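Stustus Sorting Table Guide
Section 4: Laying Out and Sorting Your Small Household Items

This is the fun part! Your table is up, the cloth is on, and all those odds and ends from the junk drawer finally get some room to breathe. Set aside 40 minutes for your first session. Most people get quicker after that, and a few of us have been known to start on the hall closet the same evening.

Before you begin

You will need the covered table, the Kao label sheet, and the box or drawer you want to sort. A Skatix folding screen behind the table is a nice extra — it keeps small things from rolling off the back, and a plain background makes everything easier to spot.

Smooth the cloth from the center out to the corners. Felt-type cloths hold light items in place very well, but a ridge underneath will tip over anything tall.

4.1 Set the back row

1. Start at the far left corner with rope, cord, or string. Coil it first. You can let one end trail across the cloth if you want to check its length.

2. Put snack packets and small boxes near the rope, with the printed side of each packet facing up.

3. Stand jars next. Clear plastic ones are wonderful for this, so leave the lids on and turn any labels toward you.

4. Lay long, thin things side by side, all pointing the same way. A spoon and a cleaning brush make a good pair.

5. Place a round woven mat in the middle of the row. It works as a landing spot for anything still in its package, and you will be amazed how often your eye goes back to it.

6. Keep the front of the table clear. You will want every bit of that space in 4.2. 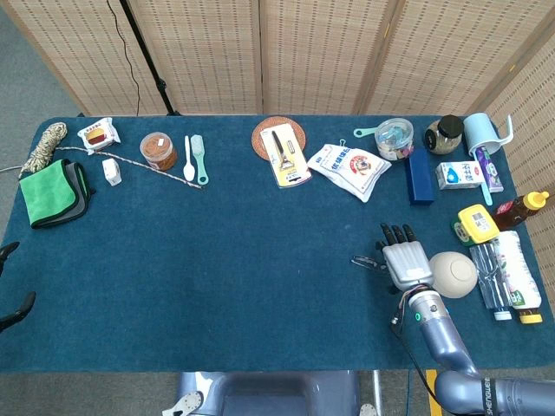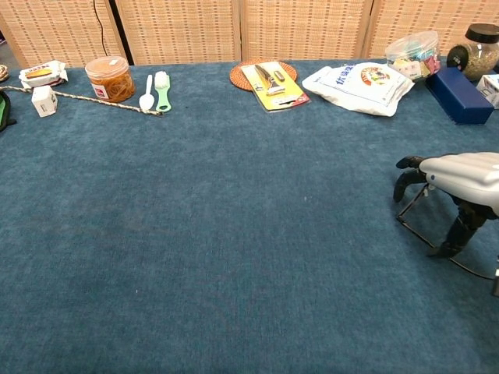 The white spoon and the green-handled brush lie side by side in both views, with the round woven mat to their right.

Reading time for this section: 2 minutes (400 words)

4.2 Sort from the row

1. Pick up one item at a time and bring it to the front of the cloth.

2. Decide where it lives: kitchen, bathroom, workbench, or pantry. If you can't decide, put it back and go on to the next one. It will be easier the second time around!

3. Write the room on a Kao label and stick it to the package or lid. The sheet has 29 labels, so save them for things that look alike.

4. Move finished items into your Clirker trays. Each tray holds up to 2 pounds.

Note: Keep food and cleaning tools in separate trays, even when everything is sealed.

Caution: Leave razors and other bladed items in their packaging until they reach the room where they will be used. Keep them well back from the table edge if children are nearby.

Caution: Run any power cords behind the table and check that they don't cross the spot where you stand.

4.3 Clearing the table

Take the trays away first, then the rope, then the mat. Shake the cloth outdoors and roll it — folding leaves creases that take days to relax. To store the screen, see Section 5.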